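Dreltamier Haulage -- Tilton depot
Vehicle and yard safety checklist, with comments
Completed by: Buppha Petchrat
Period: November
Copy to: insurers, solicitors, depot noticeboard

Marks used: OK / ACTION / SEE COMMENT

SECTION A. VEHICLES

A1. Nearside mirrors fitted, clean and adjusted for the driver on shift
ACTION
Four cabs had mirrors set for a much taller person. Two drivers share each cab and neither admits to being the tall one. Please adjust on getting in. If a claim comes in, the first question from the other side's solicitor will be what the driver could see, and "mostly sky" is a poor reply.

A2. Side guards secure
OK
One guard on the older flatbed is held with a bolt of a different colour from the rest. It is the right size and it is tight.

A3. Indicators, brake lights, reversing alarm
SEE COMMENT
All lights fine. The reversing alarm on the Grerura trailer unit works, but at the volume of a polite cough. Booked in with Bakalis.

A4. Tyres, including inner rears
OK
Inner rears checked with a torch, on my knees, in the rain. Depth readings are on the sheet in the cab folder.

A5. Dashcam recording and clock correct
ACTION
Recording, yes. Clock still on summer time in three vehicles. An hour's difference sounds like nothing until someone has to explain to a court why the footage of a collision was taken before it happened. Reset and initial the log.

A6. Load straps in date and free of cuts
ACTION
11 straps withdrawn. Several had been knotted, and one had been mended with parcel tape. Withdrawn straps go in the red bin and stay there. I know what the straps look like now.

SECTION B. ROUTES AND ROAD CONDUCT

B1. Briefing given on passing cyclists and walkers
SEE COMMENT
Given at 6.30 to everyone on the early shift. Late shift still to do. The soft verge past the quarry turn is not a spare lane, a lay-by or a place to answer the phone. People cycle on it, particularly first thing.

B2. Verge damage on approach road
ACTION
Fresh ruts near the gate, 40 paces long by my boots. Could be ours, could be the tractor's. I have reported them to the highways office either way and kept a copy of the report.

B3. Driver hours records complete
OK
Complete and legible, apart from one page that has had a pasty on it.

SECTION C. YARD

C1. Walkway markings visible
ACTION
Visible in the sense that I know where they used to be. Repainting was agreed last winter. I would like it agreed again, with paint.

C2. Lighting at gate and loading bay
SEE COMMENT
Gate light good. Bay light comes on when it feels appreciated. Electrician called.

C3. Visitor sign-in
OK
Book in use. One visitor gave his name as "Dave (tyres)". Surnames, please.

SECTION D. AFTER A COLLISION

D1. Incident pack in every cab
ACTION
Missing from two. A pack is one form, one pen that works, one insurer's card and the sheet about what to say at the roadside. The sheet is short. Stop, help, ring for an ambulance if anyone is hurt, exchange details, take names of witnesses. No guessing at speeds and no theories about whose fault it was.

D2. Forms sent to the office by end of shift
SEE COMMENT
Of the last two, one arrived the same day and one arrived in a lunchbox. Both described minor scrapes at the depot gatepost, which has now been hit more than 100 times by my reading of the paint.

D3. Footage and paperwork kept once a claim is notified
OK
Held in the locked cabinet, file 610 onwards. Nothing is to be wiped, tidied or "just borrowed" until the solicitor says so in writing.

Items marked ACTION to be cleared before the next check. Initial beside each one -- your own initials, please.

B. Petchrat

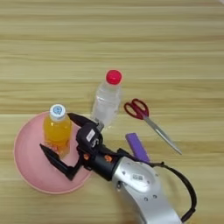 Juice and water on the table.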